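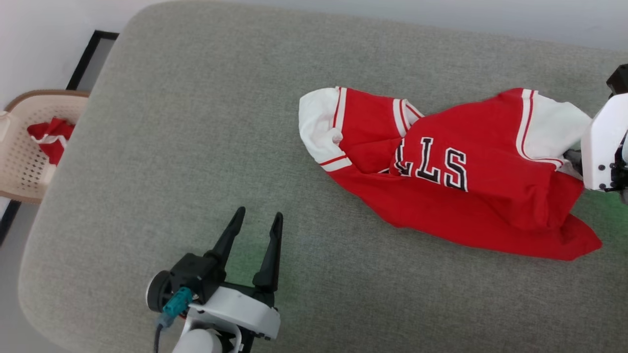

4.2 땀의 수사학: 발한 해독 프로그램 후기의 서술 구조

앞 절에서 다룬 판매 페이지의 주장은 비교적 정리하기 쉬웠다. 판매자는 무엇을 팔고 싶은지 알고 있고, 그 사실을 숨길 생각도 별로 없기 때문이다. 후기는 사정이 다르다. 후기를 쓴 사람은 대체로 선의를 갖고 있고, 이미 돈을 냈으며, 그 두 조건이 합쳐졌을 때 문장이 얼마나 너그러워지는지가 이 절의 관심사이다.

분석 대상은 Hirnia 프로그램의 이용 후기이다. Hirnia는 Grernport에 본사를 둔 De Smet가 판매하는 발한 해독 프로그램으로, 분말 음료와 소책자, 그리고 땀을 내는 요령이 적힌 달력으로 구성된다. 이용자는 21일 동안 아침마다 음료를 마시고 저녁에는 옷을 껴입은 채 가벼운 운동을 한다. 소책자에 따르면 이 과정에서 ‘묵은 독소’가 피부를 통해 배출된다. 묵지 않은 독소의 행방에 대해서는 설명이 없다.

자료는 건강 정보 게시판 Jurnen에서 수집하였다. 제품명이 언급된 게시글 약 2,000건 가운데 광고성 게시물과 중복 게시물, 그리고 제목에만 제품명이 있고 본문에서는 이웃의 개를 성토하는 글을 제외한 뒤 무작위로 200건을 추출하였다. 부호화 지침은 Cuypers의 틀을 따랐다. Pieter Cuypers는 건강식품 후기를 ‘결심, 고난, 전환, 권유’의 순서로 읽을 것을 제안했는데, 그가 원래 이 틀을 순례기 분석을 위해 만들었다는 점은 적용에 아무런 지장을 주지 않았다. 오히려 손볼 곳이 적어 연구진이 다소 당황하였다.

4.2.1 독소의 정체

후기에서 독소는 거의 항상 복수이며, 이름이 없다. 납이나 수은을 거론한 글이 드물게 있었으나 검사를 받았다는 서술이 뒤따르는 경우는 찾지 못했다. 대신 이용자들은 색과 냄새와 질감으로 말한다. 수건이 누렇게 되었다, 땀이 끈적했다, 옷에서 쇠 냄새가 났다는 식이다. 옷은 이 장르에서 꽤 중요한 증인이다. 그림 4에는 농구복 모양의 빨강, 하양, 검정 옷이 구겨진 채 탁자에 놓여 있는데, 후기의 화자라면 이런 옷가지 한 벌에서 간 기능의 역사를 읽어 낼 수 있다.

땀의 주성분이 물이고 여기에 염분과 소량의 기타 물질이 섞여 있다는 점은 교과서적 사실이다. 노폐물 처리는 주로 간과 콩팥이 맡는다. 두 기관은 음료를 구매하지 않은 사람에게서도 같은 일을 하며, 이에 대한 후기는 수집되지 않았다. 땀에서 미량의 금속이 검출될 수 있다는 사실은 소책자에도 실려 있다. 다만 검출된다는 말과 그 배출이 건강에 의미가 있다는 말 사이에는 상당한 거리가 있고, 소책자는 그 거리를 쉼표 하나로 건너간다.

4.2.2 나빠져도 좋아진 것

Cuypers의 틀에서 ‘고난’에 해당하는 대목은 가장 풍부한 자료를 제공한다. 두통, 어지럼, 입마름, 짜증, 식욕 변화가 자주 언급되며, 이들은 거의 예외 없이 ‘명현 반응’으로 해석된다. 이 개념의 편리함은 아무리 강조해도 지나치지 않다. 몸이 가벼워지면 프로그램이 듣는 것이고, 몸이 무거워지면 프로그램이 아주 잘 듣는 것이다. 아무 변화가 없다는 이용자에게는 독소가 깊은 곳에 있으니 한 상자를 더 주문하라는 댓글이 달렸다.

문제는 이 해석이 늘 무해하지는 않다는 데 있다. 옷을 껴입고 땀을 내면서 수분 섭취가 부족하면 어지럼과 두통은 탈수의 신호일 수 있다. 이뇨제를 복용하거나 심장 또는 콩팥 질환이 있는 사람에게는 더욱 그러하다. 그런데 게시판의 조언은 대개 참으라는 쪽이었다. 한 이용자는 계단에서 주저앉은 경험을 전환점으로 서술하면서 ‘몸이 드디어 항복했다’고 적었다. 연구진은 이 문장의 주어에 동의하지만 해석에는 동의하지 않는다.

암 환자나 그 가족이 작성한 것으로 보이는 글도 있었다. 이 글들에서는 어조가 뚜렷하게 달라진다. 느낌표가 줄고 질문이 늘어난다. 항암 치료 중에 Hirnia를 마셔도 되느냐는 물음에 의료진과 상의하라는 답이 달리기도 했으나, 치료를 잠시 쉬고 몸을 먼저 비우라는 답이 더 많은 공감을 받은 타래도 있었다. 본 연구는 대체로 담담한 태도를 유지하려 했지만, 이 대목에서는 그럴 이유를 찾지 못했다. 효과가 확인된 치료를 미루도록 권하는 말은 비용이 전혀 다른 종류의 농담이다.

4.2.3 측정의 자리

분석 대상 가운데 어떤 형태로든 수치를 제시한 후기는 17건이었다. 그 수치의 대부분은 체중이었고, 측정 시점은 땀을 낸 직후가 많았다. 물 한 컵으로 취소될 수 있는 성과라는 점은 본문에서 언급되지 않았다. 혈압을 적은 글도 있었으나 시작 시점의 값이 없어 비교가 불가능했다. 작성자는 결과 값이 ‘기분 좋은 숫자’라고 덧붙였고, 부호화 과정에서는 이를 정성 자료로 분류하였다.

수치가 없는 후기라고 설득력이 떨어지는 것은 아니었다. 게시판 이용자의 반응만 놓고 보면 사정은 반대에 가깝다. 공감을 많이 받은 글은 측정값이 적고 등장인물이 많았다. 의심하던 배우자, 안색이 좋아졌다고 먼저 말해 준 직장 동료, 비결을 묻는 미용사가 단골로 등장한다. 특히 배우자는 결말에 이르면 자기 몫의 상자를 주문한다. 의심하던 배우자가 끝까지 의심했다는 후기는 표본에 없었는데, 그런 가정에서는 글을 쓸 필요를 못 느꼈을 가능성도 고려해야 한다.

이는 곧 표본의 한계로 이어진다. 중도에 그만둔 사람은 후기를 남기는 일이 드물고, 남기더라도 Jurnen의 운영 규칙상 ‘부정적 기운’ 항목에 따라 삭제될 수 있다. 삭제된 글의 규모는 알 수 없다. 운영진에 문의하였으나 답신으로 할인 쿠폰을 받았다. 쿠폰은 사용하지 않았으며, 유효 기간은 12월까지였다.

4.2.4 권유의 문법

마지막 단계인 ‘권유’는 놀랄 만큼 겸손하다. ‘저는 의사가 아니지만’, ‘사람마다 다르겠지만’, ‘믿고 안 믿고는 자유지만’ 같은 표현이 앞에 놓이고, 뒤에는 복용량과 시간, 주문 요령이 상세하게 이어진다. 앞부분의 유보는 주장의 강도를 낮추기보다 화자의 인품을 높이는 데 쓰인다. 이 점에서 후기의 문법은 판매 페이지 하단의 면책 문구와 닮았으나, 글씨가 더 크고 훨씬 다정하다.

De Smet의 판매 페이지는 이러한 후기를 발췌해 싣는다. 발췌본에서는 유보 표현이 대체로 빠져 있다. ‘사람마다 다르겠지만 저는 잠을 잘 잤어요’는 ‘잠을 잘 잤어요’가 되고, 같은 화면의 제목은 ‘수면 개선 효과’가 된다. 개인의 조심스러운 경험담이 효능 주장으로 바뀌는 데에 새로운 증거는 필요하지 않았으며, 편집자 한 명의 오후 정도면 충분해 보인다. 발췌 과정의 어휘 변화는 5장에서 판매 페이지의 판본별 비교와 함께 다룬다.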